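**For immediate release, October**

# Brirnska opens linen room at Weltville with free towel rolling sessions

Home storage firm Brirnska has opened a linen room at its Weltville shop, where visitors can learn to fold, roll and store household towels and bedding. The sessions are free and run through the autumn and winter. Each one lasts 69 minutes, including time for questions, and no booking is needed for the morning sessions.

The room takes the place of the old curtain department on the ground floor. It has been fitted out with plain tables, open shelving and a full-size airing cupboard, built to the measurements of the one in a typical Weltville terrace. Visitors are welcome to bring their own towels from home, and many of those who came in during the opening week did so.

The sessions are led by Waraporn Chaiyaporn, who joined Brirnska after working in hotel housekeeping. She teaches two methods. The first is a flat fold for deep shelves. The second is a long roll, made by folding the towel lengthwise and rolling it up from one side, which suits baskets and narrow cupboards.

"Most people fold towels the way their parents did, and then wonder why the pile falls over when they pull one out," said Waraporn Chaiyaporn. "A rolled towel comes out of a basket without disturbing the others. It takes a few goes to get it tight enough. We start with bath towels as they are easier to handle than hand towels."

Everyone starts with towels in different colours. Rolls are lined up in front of open fabric baskets before anything is put away, and the group talks through which towel should go where, and how far down the inside of the basket it should sit.

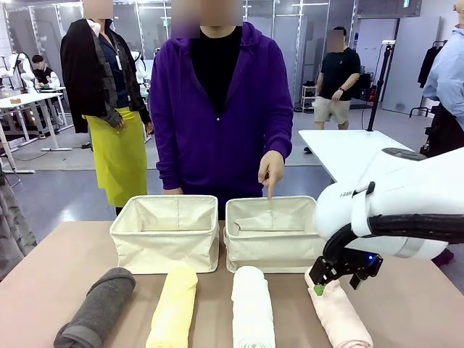
Baskets were chosen over lidded boxes after a trial at the company's smaller shop in Pimell. Customers there said they stopped using boxes with lids after a few weeks, mainly when the boxes were kept on a high shelf. An open basket can be filled and emptied with one hand. Soft fabric sides will also give a little when the basket has to go into a tight gap.

The second half of each session is about sorting. Visitors are shown how to divide towels between two baskets, one for daily use and one for guests, and how to decide which towels are past their best. Worn towels can be left at the shop. Those in fair condition are passed on to the Kongkaew animal shelter for bedding, and the rest are sent for textile recycling.

Lutfa Saha, who manages the Weltville shop, said the idea came from questions asked at the till.

"People would buy a basket and then ask how many towels it would hold," she said. "We could give them the size on the label but that didn't help much. It depends on how thick the towels are and how you roll them. Now we can take them over to a table and try it."

She added that the room would stay open to shoppers outside session times. "You can come in, use a table and have a go. If one of us is free we'll help, and if we're busy you can take a leaflet."

The leaflet covers both methods and includes notes on washing and drying. Brirnska advises that towels should be fully dry before they are rolled, as damp in the middle of a roll takes a long time to clear. It also suggests shaking each towel out when it leaves the washing machine and going easy on fabric softener, which can make towels less absorbent.

Later sessions will cover fitted sheets, duvet covers and baby clothes. A short session on packing towels for a week away is planned for the spring. Dates will be put up in the shop window and at the customer desk.

## Visiting the linen room

- The room is on the ground floor of the Weltville shop, past the kitchenware.
- Morning sessions start at 10.30am. Come along at any point before the start.
- Afternoon sessions start at 2pm and should be booked at the customer desk.
- Children are welcome with an adult.
- There is step-free access from the car park entrance.

## Notes for editors

Brirnska sells storage, bedding and household linen from its shops in Weltville and Pimell. Waraporn Chaiyaporn and Lutfa Saha are both available for interview. Reporters who would like to sit in on a session should ask for Lutfa Saha at the Weltville customer desk.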